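Teleoperators wanted: clothes handling, Grimbridge

Closing date: end of December
Hours: 20 a week, mornings or afternoons
Contract: fixed term, with a possible extension
Reports to: Shabani Shirima

Irkonier is looking for teleoperators to join the Ravine project at our Grimbridge site. You will guide a two-armed robot through household jobs by remote control, so that the recorded movements can be used to train it. The current block of work is clothes: picking up a garment, finding the neck or shoulders, getting it on to a hanger and laying it flat. Each go from start to finish is called a demonstration. We have 1,476 accepted so far in this block and need a good many more before we move on to folding.

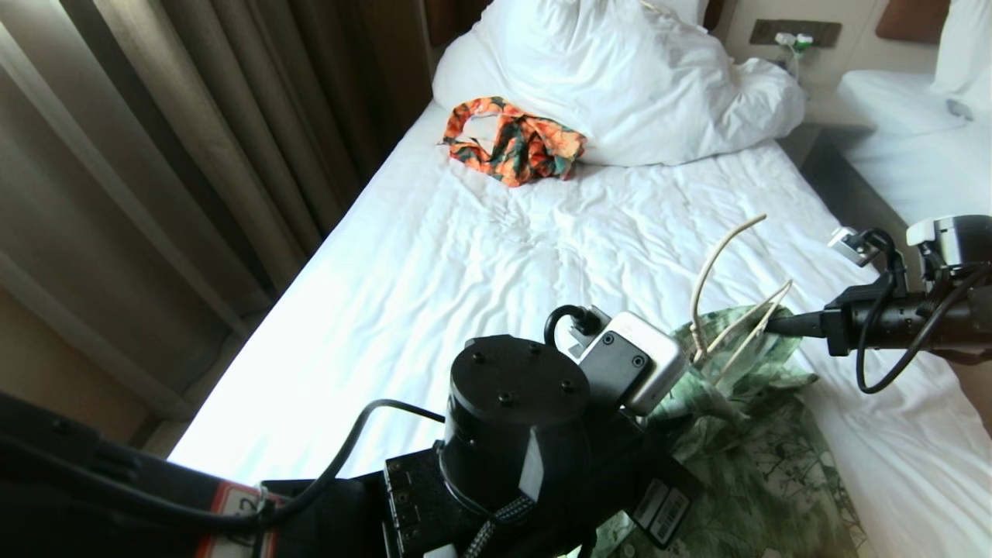 You will work from a seated station with one handle for each arm and a screen in front of you. Shifts are split into short sets with a break after each. Between sets you go into the room and put the garments back, each time in a different heap. Please don't tidy them. The robot has to learn from clothes as people leave them.

What you will do

Carry out demonstrations from a daily task sheet.
Mark each one as good, poor or stopped, and add a short note if something slipped or caught.
Reset the bed and garments between attempts.
Report loose cables, odd noises or stiff joints to the floor technician, Ctibor Zeman.
Take part in a weekly review of recordings.

What we need from you

Steady hands and patience with slow work. A shirt that takes you a few seconds at home can take much longer through the arms.
Good eyesight, with glasses or lenses if you wear them.
Clear written English for the notes.
You do not need a degree or any experience with robots. Two of our present operators came from alterations and hotel housekeeping – both backgrounds are useful here.

Training lasts 3 weeks and is paid at the full rate. You start with the arms on soft, plain cloth, then move to patterned garments and hangers. Hangers are the hard part, mostly because one arm has to hold still while the other feeds the fabric over the shoulder.

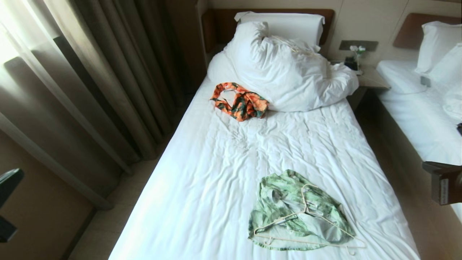 Lucinda Esposito
Operator Lead, Ravine

I run the morning shift and will be at the trial session. It lasts 2 hours and is paid. You will get a short safety talk, some practice on the handles and then a few garments to try. I look at how you recover from a bad grip more than at speed, so carry on if you drop something.

The station can be adjusted for height and for left-handed use. If you have had trouble with your wrists or shoulders, tell us beforehand and we will talk it through. Parking is behind the Dvořáček building and the entrance is step-free.

To apply, send a CV and a few lines on any work you have done with your hands to Štěpánka Kratochvíl in the Irkonier office. State which shift you would prefer. Trial sessions start at 9.30 am or 1.30 pm.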